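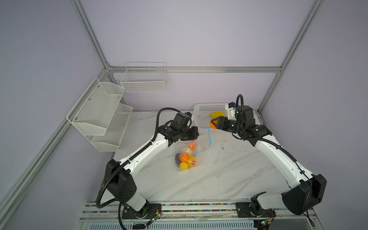
How to Get a Copy of a Criminal Court File in Emitz County

Last updated: February

Criminal case files in Emitz County are open to the public unless a judge has sealed them or a law keeps them closed. You do not have to be a party to the case, a lawyer or a reporter to ask for one. You do have to ask the right office, and you need enough information for a clerk to find the file.

This page covers adult criminal cases heard at the Stakden courthouse and the Flusham branch. It does not cover juvenile cases, family court, or police records that were never filed with a court.

Before you start

Get the case number if you can. It appears on the charging document, on any hearing notice, on bail paperwork and on most letters from a defense lawyer. An arrest number or a booking number is different and will not bring up a court file.

If you don't have the case number, you will need the full name of the person charged and the year the case was filed. A date of birth helps with common names. Try other spellings as well. Names are typed in by hand at booking, and a hyphen or a missing middle name can hide a case from the index.

Decide what you want before you go. A full file can run to hundreds of pages, much of it scheduling notices and repeat copies. Most people need one of these:

- the complaint or indictment, which lists the charges
- the affidavit filed in support of a warrant
- the bail or release order
- the written rulings on motions
- the final judgment and sentence
- the docket sheet, a running list of everything filed and every hearing held

If you aren't sure, ask for the docket sheet first. You can read down it and mark the entries you want.

Step 1. Find out which courthouse has the file

Felony cases are kept at Stakden. Misdemeanor cases stay at the branch where they were filed. A case that began as a misdemeanor at Flusham and was later raised to a felony will have been moved to Stakden, usually with the early papers in the same folder. Sometimes the early papers stay behind, so if the Stakden file seems to start in the middle, call Flusham.

Closed cases are boxed and sent to the Ekinci storage building. You can't visit Ekinci. The clerk orders the box for you and you read the file at the courthouse that requested it.

Step 2. Search the index

There are public terminals in the clerk's office at both locations. Search by case number or by last name. The terminal shows the case number, the charges, the name of the judge, the next hearing date if there is one, and whether the file is on site or at Ekinci. It doesn't show the documents themselves.

Write down the case number exactly, including the letters at the front and any suffix. When several people are charged together, each one may have a separate suffix and a separate folder. A motion filed by one defendant might not appear in the folders of the others, even when the ruling affects all of them.

The same person may also have more than one case open. A new arrest in an older investigation is often given a new number, and so is a case that was dismissed and charged again. Check every result under the name.

Step 3. Fill out Form 533

Form 533 is the request for inspection and copies. It is available at the counter and you can fill it out there. Use one form for each case number.

Box by box:

Requester. Your name and a phone number or mailing address. You may be asked for ID to take a folder to the reading table. You don't have to give a reason for your request, and the form has no space for one.

Case. The full number, with prefix and suffix.

Documents. List what you want by title and filing date, copied from the docket sheet. "Entire file" is allowed but takes longer and costs more.

Type of copy. Check plain or certified. Plain copies are fine for reading, for reporting, or for giving to a new lawyer. You will usually need certified copies for an immigration matter, a licensing board, or a filing in another court.

Delivery. Pick up, mail or email. Certified copies can't be emailed.

Step 4. Pay the fee

Plain copies are 40 cents a page. Certification is $5 per document on top of the page charge. Reading the file at the counter is free, and so is using your phone to photograph pages, as long as you don't take the folder apart. Ask the clerk before you photograph anything. Flusham has a separate table for it.

If you can't afford the copies, ask for the fee waiver sheet. A defendant with a court-appointed lawyer is normally covered already and should ask the lawyer first.

Bring exact change or a money order to Flusham. Stakden takes cards.

Step 5. Wait for the file

On-site files are usually brought out while you wait, except when the judge has the folder in chambers. This is common in the days before a hearing. The clerk can't take it back from chambers for you, but will note your request and call when it returns.

Files at Ekinci take longer. The clerk will give you a slip with a request number — keep it, as the counter staff look up box orders by that number and not by your name.

Files are held at the counter for five business days after they arrive. After that the box goes back and you have to order it again.

Step 6. Check what you were given

Go through the copies before you leave. Compare them with the docket sheet and look for:

- entries on the docket with no matching document
- exhibits mentioned in a motion but not attached
- missing back pages, when the original was printed on both sides
- pages too faint to read

Ask for faint pages to be copied again. There should be no second charge. For missing exhibits, ask whether they are held in the exhibit room, which is a separate request at the same counter.

If part of the file is sealed or blacked out

A sealed document should still have a line on the docket, even if the line says only "sealed filing." Ask the clerk for the sealing order. The order is often public when the document is not, and it should give the judge's grounds and say how long the seal lasts. Search warrant affidavits are often sealed for a limited period while an investigation is going on, and then opened.

Blacked-out passages usually cover home addresses, dates of birth, account numbers and the names of minors. If much more than that is covered, check the docket for an order allowing it. If there isn't one, point this out to the clerk in writing.

Anyone may ask the judge to unseal a document. This is done by a short written motion. Say which document you want, give the docket entry, and state why the reasons for the seal no longer apply. Send a copy to the prosecutor and to the defense lawyer. There is no filing fee for this type of motion at either courthouse, but the judge can decide it without a hearing.

If your request is refused

Ask for the refusal in writing, with the rule or order it is based on. The bottom of Form 533 has a section for this and the clerk must fill it in if you ask.

A refusal usually comes down to a wrong number, a file in transit, or a seal. If it is something else, write to the chief clerk at Stakden and attach a copy of the form. The chief clerk handles complaints for both locations. If the answer is still no, you can ask the presiding judge to review it.

Defendants and their families

If you are the defendant, your lawyer should already have the charging papers and must share them with you. Ask there first. A person in custody can send Form 533 by mail from the jail, and the jail library keeps blank copies. Relatives can make a request in their own names like anyone else, and no signed permission is needed for public documents.

The court file is not the same as the evidence the prosecutor turns over to the defense. Lab results, recordings and witness statements only become part of the court file if one side files them or they are admitted at a hearing.

Transcripts are also separate. They are ordered from the court reporter, using the hearing date and the courtroom, and are priced by the reporter.

This site uses cookies to remember your settings and count visits. By continuing to use the site you agree to our use of cookies. Accept | Manage settings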